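Craft Table Tidy-Up, or How I Lost a Whole Arvo to Scissors

27 Feb 2024

So I've finally started on the making corner! If you've been reading since July you'll know it's been on the list forever, right under "fix the screen door" and "learn to like kale" (no progress on either, sorry Mum). My rule for this round was simple. Everything gets a home, and if it can't have a home it goes to the op shop.

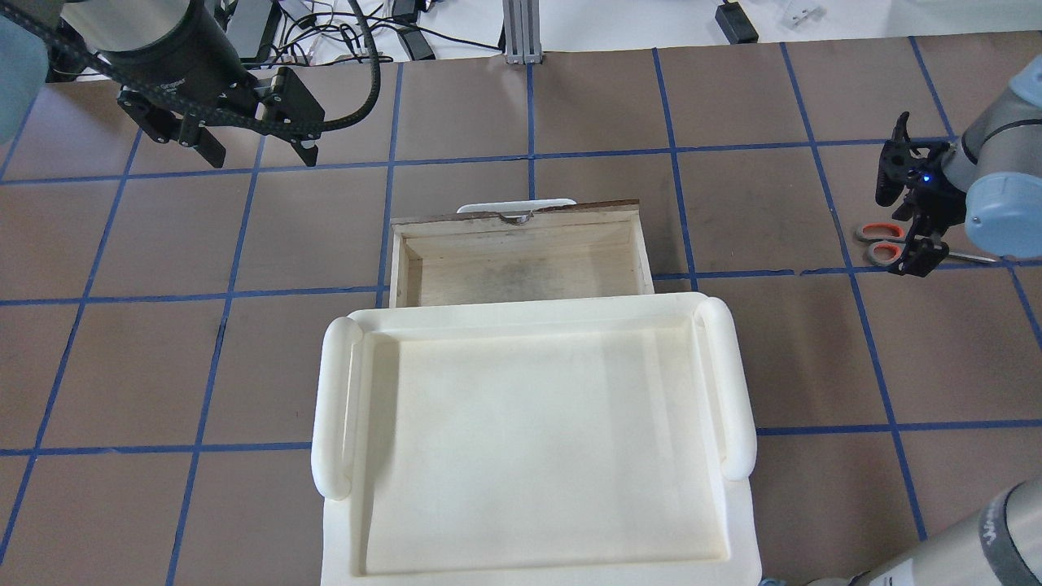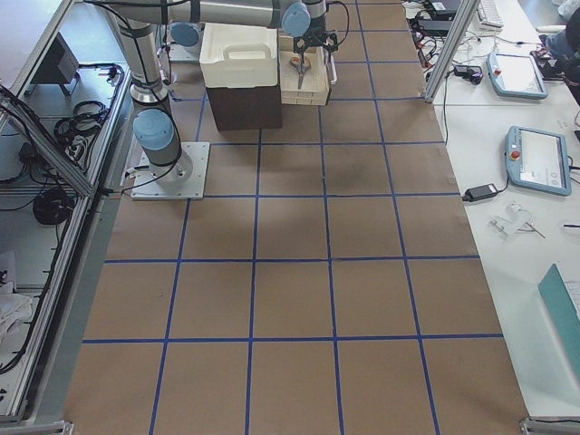
Small tools are my downfall. I've got a drawer for thread, a jar for pencils, even a tin for the good buttons, and yet I can never put my hand on anything that cuts when I need it. I've tried hooks (fell off the wall), a magnetic strip (too far away, I'm lazy) and one of those spinning caddies, which I loathed. What I've come around to is the plain shallow tray, and orange-handled scissors in a cream tray are pretty hard to miss, even for me. I like the blue tape grid on the brown as well, and I'm pinching that idea for cutting out patterns, because my eye for a straight line is woeful.

Ermelinda Rocha left a comment last time asking whether I'd go for lids. No lids! I never put them back on, and then I've got a stack of lids to store as well.

Next up is the fabric cupboard, and I'm a bit scared of it, to be fair. I've got 43 zips in there, all colours, and I'd guess I've sewn in two. If anyone local wants a few long grey ones, leave me a comment and I'll pop them in the post.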